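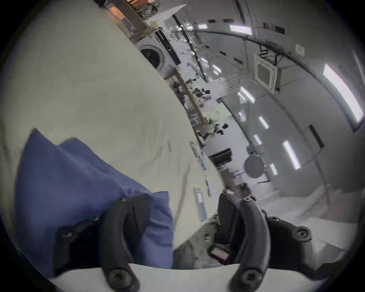

Where can residents take clean household linen and clothing they no longer need?
Donated items are received at the Prumness Community Laundry, which sorts, washes and folds textiles before passing them on to local households.

The Prumness Community Laundry has extended its textile program following a strong first season. The centre received 607 bags of clothing, towels and bedding over the winter, compared with 466 in the same period last year. Most of the material was suitable for reuse after washing and minor mending.

Under the new arrangements, the laundry room will open for donations until 5 pm on weekdays. Folding and sorting will continue in the adjoining room, where shelving has been rearranged to keep finished items apart from those awaiting a wash. The front-loading washing machines will remain available to residents in the mornings.

"Families come to us after a move, a flood or a spell in hospital, and they need sheets and warm clothes that same day," said Rohani Latuheru, coordinator of the program. "The longer hours will help us keep enough folded stock in the cupboards to meet those requests."

The extension is supported by a grant from Kummont, a regional housing association, which will cover detergent, water and electricity costs until November. Vultell, a local linen supplier, has agreed to collect textiles that are too worn for reuse and have them cut into cleaning cloths.

Residents are asked to bring items in a closed bag weighing no more than 15 kilograms. Pockets should be emptied and coat hangers removed. The centre cannot accept pillows, doonas, carpets or electric blankets. Donors who wish to have their bags returned should write their name on them and tell staff at the counter.

Households seeking linen or clothing may apply in person or by telephone. No referral is required. Requests for children's school clothing will be given priority during the last weeks of the holidays.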